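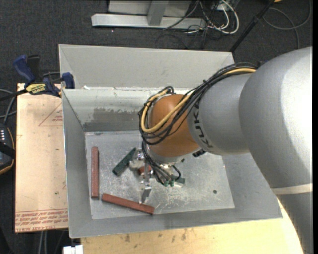

A KUKA robot arm reaches into a gray metal bin.

The first thing you notice in Plamberg is the smell of cut steel, and the second is the whistling. Everyone here whistles. Pádraig Hayes picked up the habit in his first month and now can't walk to the mailbox without doing three verses of something.

Hayes moved to this river town to write a book about its foundries and ended up writing about its lunches instead. I read it in one sitting and got on a train the next morning, because how could you not? He had found 41 dishes that began as food for the metal trades, and most of them can still be eaten within a short walk of the old works gate.

Take the shift pie. It's a flat, square thing with a thick crust along one side, and you hold it by that side and leave the crust for last (or for the birds, if your hands are black). The filling is beef, turnip and far more pepper than seems wise. At Goicoechea, the bakery on the hill, the ovens are lit at 3 in the morning and the first tray is gone before it's light outside. I had two. I'd have had another, but the woman behind me in line was giving me a look.

Then there's furnace soup, which used to be kept warm on a ledge near the heat and topped up all week. The modern version is made fresh each day, with white beans, smoked sausage and a heel of hard cheese dropped in at the end. You fish the cheese out with your fingers. I asked for a fork and was told, very kindly, that they had forks.

The best part of Hayes's book is how seriously he takes the small stuff. He gives a whole chapter to lunch pails - how the lids were dented so you'd know your own in the dark, how a pail from Rirnmont, just across the river, had a rounder handle and could get you teased for years. He spends 20 pages on mustard. I would happily have read more!

Plamberg has 2,000 people now, far fewer than in the boom years, but the kitchens never really shrank with it. Places that once fed one crew after another still cook in pots you could bathe a dog in. At Dredari, the long narrow cafe by the footbridge, you sit wherever there's a gap and eat whatever is on. For me it was cabbage rolls with sour cream, then a slab of poppy seed cake that I'm still thinking about.

Come in May if you can, when the river path dries out and the bakery puts its benches on the sidewalk. Bring cash and wear something you don't mind getting pepper gravy on. The last train back leaves early in the evening, and I missed it, and the soup was still on.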